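The lease on the Prodton building ran 40 pages, and I had read it on the bus both ways. Elby wanted the whole ground floor for its bottling line. Tomar, the landlord, wanted a signature by the end of April.

I walked the loading side with the broker. There were 40 parking spaces and one dock door that would not close.

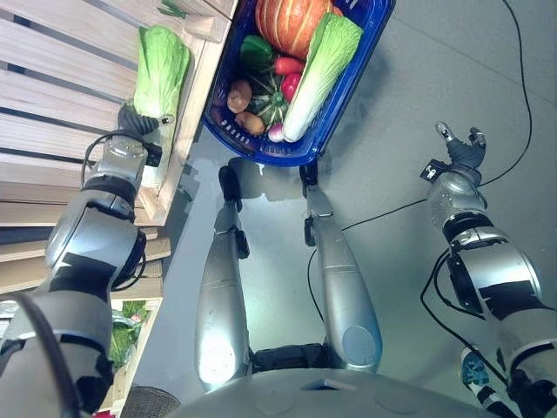

The broker said the door would be fixed before anyone moved in, and that it was in the lease. I told him I had read the lease and it was not. He took out his phone and went to stand by the fence.

We waited. A truck from Hakthorpe backed in next door, and the driver ate his lunch in the cab. I measured the dock again and got the same number. Elby had 225 people coming over from the old plant, and they had been told they would start in the new one before summer. 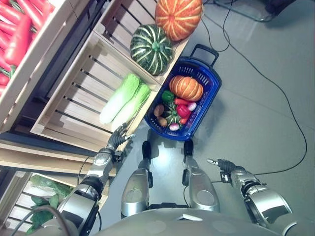

Fine, the woman from Tomar told me when I got her on the line, they would put the door in writing, but the deposit would go up by $500.

I said I would have to ask. I called the office and let it ring. The broker came back from the fence and wanted to know if we were done. I said we were close, and went to look at the door one more time.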